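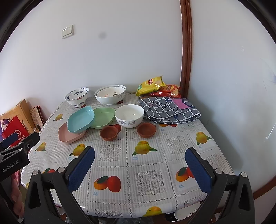 A mesa da cozinha posta para o exercício das louças, com as garras abertas.

Passei duas semanas com o kit de garra manual da Leveck e prometi ao Florin Onu que ia escrever o passo a passo da primeira sessão, então vamos lá! O kit base sai por 3,150 reais na loja (é assim mesmo que eles escrevem, com vírgula) e vem com duas garras, carregador e uma licença do Zamfir, o programa que recebe as gravações.

Primeiro, carregue tudo até o fim. A luz fica verde antes de a bateria encher de verdade, e eu caí nessa.

Depois, monte a mesa. Eu uso tigelas, pratinhos de plástico, um pano dobrado e uns pacotes de salgadinho encostados na parede - o pacote amassa, o pano cede, e cada coisa pede um aperto diferente. A toalha estampada de frutas eu deixei, porque é com mesa de casa que quero treinar.

Agora a calibração: abra as garras inteiras, conte até 9 e feche devagar, sem nada no meio. No Zamfir, clique em "Nova sessão" e espere o aviso sonoro. Se ele apitar duas vezes, repita (comigo foi quase sempre por causa de fechar rápido demais).

Para a primeira tarefa, sugiro empilhar os pratos. Pegue pela borda, levante um pouquinho, solte só quando encostar. Tigela funda eu deixaria para o segundo dia, viu?

O Rogério Evangelista, que testou o modelo da Boltow, acha o gatilho da Leveck duro. Eu concordo, a mão cansa! Faça pausas.

Cada sessão aceita até 1,000 gravações, e exportar demora. Em outubro volto com a parte de exportação, que merece uma página só dela.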